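How to Mail a Small Gift So It Arrives Intact

Start with a box that leaves two inches of space on every side. Wrap small items such as keychains one at a time in tissue, then in a layer of padding, and tape the padding closed.

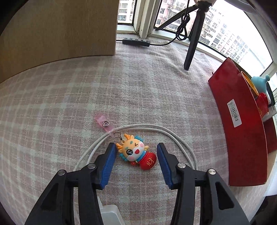
A dragon keychain with a red money bag.

Fill the gaps with crumpled paper until nothing shifts when you shake the box. Put a card with both addresses inside.

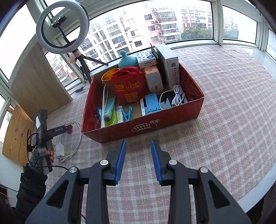
Tape the center seam first, then the edges, using three strips on the bottom. For December delivery, mail it 18 days ahead.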